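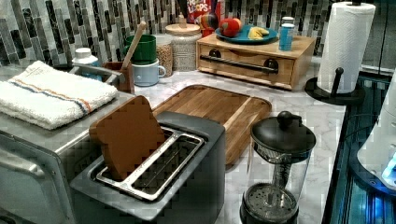 Stusholm signed Tímea Bognár on Friday. Two-year deal, defense, comes over from Rotevbridge. A few people asked me what kind of player she is, so I'm going to put it all in one thread.

July 15, 2018

Some background first. I had season tickets in Rotevbridge for the three years she played there, and I moved to Stusholm last fall for work. So I've seen a lot of her in person and a fair amount on the stream this past season.

She's a left shot who has played the right side most of her career. That's the first thing to know, and I think it's the main reason Stusholm wanted her. The right side was a problem all year.

After the February trade with Benavides they had one natural right-side defender left, and she was playing hurt by the end of the month. Everyone else over there was filling in.

Bognár is comfortable on her off side. She opens her hips early and takes the puck off the wall on her forehand facing the middle of the ice. Most players who get moved over there take the puck on the backhand and chip it out.

What she does not do is rush the puck. If you are hoping for end-to-end goals, she isn't that. She carries it to the top of her own circle, maybe the blue line, and then it's on somebody's stick.

She has played 173 games in this league and scored 7 goals. That is the number people keep quoting at me and I don't think it tells you much. She wasn't on the first power play in Rotevbridge and rarely saw the second.

The shot is fine. It's a low wrist shot, not hard, and it gets through. Rotevbridge scored a lot on tips when she was out there with the big line. The tips go to the forwards in the scoring, obviously.

On the penalty kill she was first over the boards all three years. She kills standing up. She doesn't slide much, she doesn't drop to block unless it's late and the goalie is already beaten.

Some coaches don't like that. The last coach in Rotevbridge wanted everybody down on the ice and she played less on the kill for a stretch the season before last. Then they gave up a pile of power play goals and she was back out there.

The weak spot is straight-line speed. She is not slow, but if she pinches and misses she isn't going to catch a fast winger. You will see it once every few games and it will look bad when it happens.

Benavides went after her on that in the playoffs two years ago. They kept chipping pucks to the area behind her and sending the left wing. Game two was rough. In game three she backed off a few feet at the line and it mostly stopped.

Who does she play with? My guess is the Stusholm captain on the left side. The captain likes to jump into the play and she had nobody covering for her last year. Bognár stays home. It's a simple fit.

The other option is to put her with one of the two rookies and spread things out. I would not hate that. She played with a first-year partner in Rotevbridge for most of a season and that kid got a lot better by the end.

I was at a lot of those games. You could hear her talking from row four. She talks the whole shift, where the pressure is, which side, wheel, reverse, all of it. It's a quiet rink so it carries.
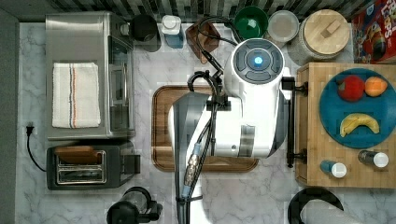 Money. The team doesn't publish salaries so I can't tell you what she's getting. The local paper said it was in the middle of the range for the defense, and I have no reason to doubt it.

What I can say is that two years is longer than Stusholm normally gives. Almost everyone on this roster is on a one-year deal. So either she asked for it or they think the right side is going to be thin for a while.

Rotevbridge wanted to keep her, as far as I know. They made an offer in the spring. Their general manager said in the season-ending interview that they hoped to have it done before the draft, and then the draft came and went.

I don't think there was a fight. She has said before that she wanted to be closer to a full-time training rink, and the Plernum facility has ice eleven months of the year. Rotevbridge shuts down after the playoffs and you have to drive for ice.

For anyone new here, Plernum is where Stusholm practices. The games are still at the old rink downtown. It's a 40 minute bus ride if you want to see a morning skate, and they do let people in on most practice days. Bring a coat, there's no heat in the stands.

Somebody asked about injuries. She missed part of her second year in Rotevbridge with a wrist problem. She has not missed a long stretch since then. She did wear a brace that whole next season and then it was gone.

She takes a hooking penalty now and then when she gets beaten wide. She doesn't take dumb ones. I can't remember her ever going to the box for something after the whistle.

Now the other side of it. I've seen people say this signing means Stusholm is done on defense. I hope not. They still need a third-pair player who can handle back-to-back road games, and they still don't have a real power play quarterback.

Bognár is not going to fix the power play. If you see her on the top unit in October, something has gone wrong or somebody is hurt.

What I'd like is for them to use the captain up top with four forwards and let Bognár take the hard minutes right after. Last year the captain was killing penalties, running the power play and taking every late defensive draw. She was worn out by the last month and you could see it.

In the final stretch they were leading after two periods in a lot of games they ended up losing. I went back and rewatched four of them this week. Most of the late goals against came off a failed clear on the right wall.

It's the same play over and over. Puck is rimmed hard around the boards, the right defender gets there first, she can't turn, she chips it, and the point keeps it in. Then it's at the net with three people standing in front.

A clean exit on that wall is the thing Bognár does best. She will often let it go by her one beat, pick it up off the boards behind the goal line and go back the other way with it. It looks like she misplayed it. She does it on purpose.

That only works if the goalie stays in her net and leaves the rim alone, by the way. The Stusholm goalie likes to come out and stop the puck. They will have to sort that out in camp, and I expect one ugly mix-up in preseason.

Reply to a question in my messages: no, I don't know what number she's going to wear. She had the same one all the way through in Rotevbridge and it's taken here. The team store isn't listing a jersey yet.

Another one: is she going to be an alternate captain? She wore a letter her last season in Rotevbridge. Stusholm has both of its alternates coming back, so I'd guess no for this year.

And another: does this push anyone out? Probably the two players who were splitting the sixth spot. One of them is unsigned and I think she ends up in Benavides, where they need bodies after moving two defenders. That's a guess. I haven't heard anything.

As for how Rotevbridge replaces her, I don't know. They have a kid coming out of college who is supposed to be good, and they have some room. They also lost their second-line center, so it could be a long winter there. I feel bad for the people in my old section.

The schedule isn't out yet but the two teams play each other early most years. I'll make the drive for that one. Last fall they had more than 60 people come over on the supporters' bus and the corner behind the visiting bench was pretty loud.

If you want to watch some of her play before then, the league site still has last season's full games up. The one I'd pick is the second Rotevbridge home game against Benavides in February. She doesn't get a point in it.

Watch her first shift of the third period, when they're up by one and Benavides has the extra forward pushing down low. She's out there for close to two minutes because they can't get a change. Look at where her stick is the whole time.

Season ticket renewals for Stusholm close at the end of the month, since a couple of people asked. You do it at the box office window or by phone. The online form was down when I tried it yesterday.

Camp opens in September at Plernum. I'm planning to be there for the first weekend and I'll post the pairs when I see them. Next thread is going to be on the goalies, probably later this week once I've finished going through the video.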